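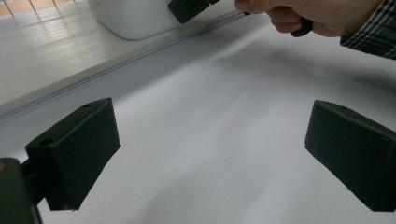 Cleaning a ribbed white ledge and the flat surface under it

Fine grooves hold dust that a flat cloth passes over. On a white ledge the dust shows first as a gray cast, then as lines, and wiping across the ribs tends to pack it in further. The procedure below covers a ledge with a finely ribbed top, the straight front lip, and the smooth white surface at the lower level. It was written for the Groltitz bench in our back room and works on painted or plastic ledges of the same pattern. It is not suitable for bare wood or unsealed plaster.

What you need

Soft brush with bristles long enough to reach the bottom of the grooves. A clean 2 inch paintbrush is fine.
Vacuum with a small brush nozzle
Two microfiber cloths, one for washing and one for drying
Spray bottle
Mild dish soap with no bleach or scouring agent
Cotton swabs
Desk lamp or flashlight

Mix the solution at 2 ml of soap to 390 ml of lukewarm water. A stronger mix leaves a film in the grooves, and the film collects dust faster than the clean surface did. Gelter sells a plastic cleaner that can be used undiluted, but it has to be rinsed twice on ribbed parts.

Step 1. Clear and protect

Take everything off the ledge and the lower surface. If the lower surface is a loose covering, decide now whether it comes off. A fabric sheet should be removed and washed separately. A vinyl or coated covering can stay in place and be wiped in Step 6. Lay a dry towel under the front edge of the ledge to catch drips.

Step 2. Brush along the ribs

Work from the back of the ledge to the front, with every stroke parallel to the grooves. Keep the bristles nearly upright and use light pressure. Hold the vacuum nozzle just behind the brush so that loosened dust goes straight in. Do not use a stiff nylon brush on paint. It dulls the tops of the ribs, and the dull patches are visible whenever light comes in low.

Step 3. Check with a side light

Put the lamp at one end of the ledge, as low as it will go, and look along the ribs. Clean ribs show as even bright lines. A line that breaks or turns gray still has dust in it, or something sticky. Repeat Step 2 on those sections before any water is used. Wet dust is harder to remove than dry dust, particularly in corners.

Step 4. Wash the ribbed top

Spray the cloth, never the ledge. The cloth should be damp enough to darken but should not drip when squeezed. Fold it over the edge of a plastic card and draw it along the grooves in one direction. Turn to a clean fold when the working edge is dirty. Rinse with a second pass using plain water.

For sticky spots, hold the damp cloth on the spot for a minute, then work along the groove with a cotton swab. Melamine sponges are sometimes recommended for this. They are abrasive - keep them off any glossy finish.

Step 5. Do the lip

The underside of the front lip is easy to miss, as its own shadow hides the dirt. Run a swab along the joint under the lip from one end to the other, then follow with a folded corner of the cloth. If the joint is caulked and the caulk has turned yellow, cleaning will not bring it back. It needs to be cut out and replaced, and that job is covered on a separate page.

Step 6. Wipe the lower surface

Leave this until last so that anything that falls from the ledge is picked up. Wipe in straight overlapping passes, then dry with the second cloth. Large pale surfaces show shadows and soft gray patches that are easily taken for stains. Move the lamp before scrubbing. A shadow moves with the light and a stain stays where it is.

Step 7. Dry

Blot the ribs with the dry cloth and leave the ledge open to the air until the bottoms of the grooves are dry. If a hair dryer is used, set it to cool. Warm air can soften some adhesive-backed ribbed strips, including the older Stoltent type.

Scratches and worn paint

Light scuffs on a flat painted surface can be leveled with 200 grit paper and touched up. Do not sand the ribs. Hok-lam Huang tried it on an offcut and lost the profile in a few strokes. Touch-up paint on ribs should be thinned and applied with the tip of a small brush, otherwise it fills the grooves.

How often

Dry brushing once a week is enough in an ordinary room. Do the full wash when brushing no longer restores the white, or when the side light shows gray lines.

Notes by Chia-hao Tang. Last revised Nov 29, 2022.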